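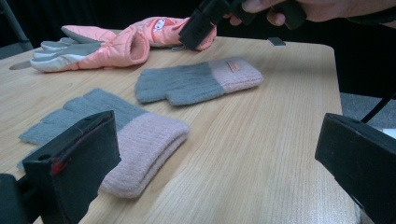 Efren Baluyot wrote back on the last report that he still doesn't see a machine he would leave alone with a basket of clean clothes, and he asked what the money has bought since September. It's a fair question, and I'll try to answer it without the usual padding.

Progress report, Drakside household chores project
Wed 29 April
Prepared by Zinash Weldu

What we did
The period went almost entirely to small knitwear and winter gloves: sorting, pairing, laying flat. We logged 1,248 attempts, all of them on a table. A person working a hand-held gripper did the demonstrations, and the Brandar arm then tried the same jobs by itself.

What worked
The arm finished 922 of those attempts by our own rules. Please read that number with care. Our rules count a glove as sorted if it ends up on the correct side of the table, even folded over on itself. Mebrat Degefa went back through the log with a stricter rule, that you would be willing to put the thing in a drawer, and she doesn't think the total would hold up. I agree with her. We'll report both numbers next time.

Padded gloves are easier than I thought they would be. They keep their shape and the fingers of the gripper can close on a cuff. A knitted pair is another matter. Two fingerless gloves of the same color, one lying nearer than the other, still get treated as two different items often enough to bother me. If one is partly hidden the arm tends to wait, or picks up whatever is closest.

What didn't
Turning a glove right side out. We tried it for 4 weeks and I have stopped it. A person does this without looking, and we have nothing close.

Speed is also poor. Abenezer Chala timed himself against the arm on the same pile and was done and making coffee before it had paired anything. The Gudeta people say their newer controller will fix this. They said so in September too.

The shop-floor side
Trernton would like to know if the same setup could handle returns at their store. My answer for now is no. Returned clothing comes in bags, with tags and hangers, and we haven't tried any of that.

Money and next steps
Spending is on plan. I'm asking to move the 29 lab days set aside for towels over to pairing, and to leave towels for the fall. Lungile Joubert has the revised schedule and can send it to anyone who wants it. I would not promise a home trial this year.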